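Section 4. Setting up a living-room scene for the object-search trials
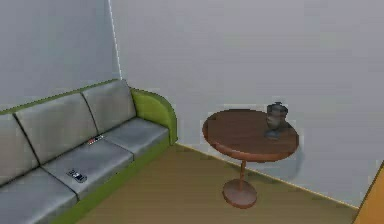 Choosing a good starting scene is well worth a quiet quarter of an hour, as everything that the Prorel search method learns about where household things tend to be left depends on it. The method compares what it expected to find on each piece of furniture with what it finds there, and it does this best when the scene gives it something small to look for and something plain to look past. In the corner we use throughout this section, the two remote controls lie on the same seat cushion of the green and grey sofa, one near the front edge and one further back, while the round side table holds only a dark vase. If you are new to Prorel, do please start with this one before building rooms of your own.

4.1 Before you begin

You will need the Prurkov simulator installed (see Section 2) and the Sandoval room set unpacked in your working folder. Any earlier trials should be closed first.

4.2 Loading the scene

1. Open Prurkov and choose "Rooms", then "Sandoval", then "Living room, corner".

2. Type 2122 in the seed box. Other seeds work perfectly well, but the results in Section 7 were all made with this one, and you will want to be able to compare yours with ours.

3. Press "Load" and wait for the status line to read "Ready". The first load can be rather slow – do go and put the kettle on.

4. Check that the sofa, the side table and both remote controls are listed in the object panel on the left of the window. If any of them is missing, reload the room before you go on.

Note: The two remotes are separate objects with separate names. Pick just one as the target, and leave the other where it is. We have found that a second, similar object teaches the method far more than an empty cushion does.

4.3 Running the search

5. In the "Target" box, select the remote you have chosen.

6. Set the step limit to 300. A lower limit is tempting when you are in a hurry, but it tends to end the harder searches just as they are getting interesting.

7. Set the number of trials to 20 for a first try, or 66 if you mean to report the figures.

8. Tick "Save expectations" and press "Start".

Caution: Please don't move furniture while trials are running. Prurkov will let you do it without a murmur, but the saved expectations will no longer match the room and the whole batch will have to be thrown away.

4.4 Reading the result

When the batch is finished, open the Jurkel viewer and load the results folder. Each trial has its own row, with the places searched given in order from left to right. A trial that went to the wrong remote is marked "near miss" and counted as a failure – we did argue over this for some time, and you can change it under "Scoring" if you feel differently, so long as you say so when you share your figures.

Note: Keep the expectations file together with the results. You will need both of them in Section 5, where the same room is loaded again with the target moved to the side table.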